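# Small Chores, Slow Hands

All through August I went around visiting people who are trying to get machines to do the jobs the rest of us do half asleep: clearing a table, filling a shelf, folding a towel. I came home with far too many pictures and a great many opinions (my family has heard them all), and this page of the gallery is given over to groceries, which I've grown strangely fond of.

You'd think a box of crackers would be the easy one. It has flat sides, it weighs next to nothing, and it doesn't squirm! But Lionel Poulain, who has spent years on shelf work at Grivura, told me that boxes kept him up at night more than eggs ever did. An egg is always an egg, he said, while a box can lie on its face, its side or its end, and the shopper only wants to see the front. His team once ran 900 picks in a week, and the ones he still talks about are the 121 that ended with the box on the shelf the wrong way around.

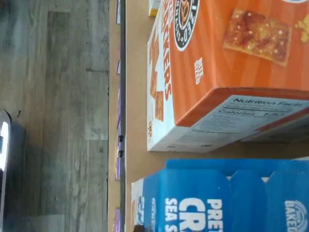 *Crackers and a blue snack box, both lying down on the tan tabletop. Picking one up is half the chore; standing it label-out is the other half.*

I timed myself at home, naturally, with my own pantry and a kitchen timer. Putting away a bag of dry goods took me 60 seconds, and I was talking on the phone for most of it. The folks at Koppel were kind enough not to laugh when I asked how their machine would do, and said to bring a sandwich.

So can they do it yet? My answer, after all that driving, is "some of it, if you're patient and the kitchen is tidy." Straight lifts from a clear table look good to me. Crowded cupboards don't, and neither does anything in a bag. I'd happily let one put away my crackers on a Wednesday when I'm in no hurry, but I'd stay in the room.

The towels are on the next page, along with my visit to Werkeo, where I stayed for around 3 hours and was fed very well.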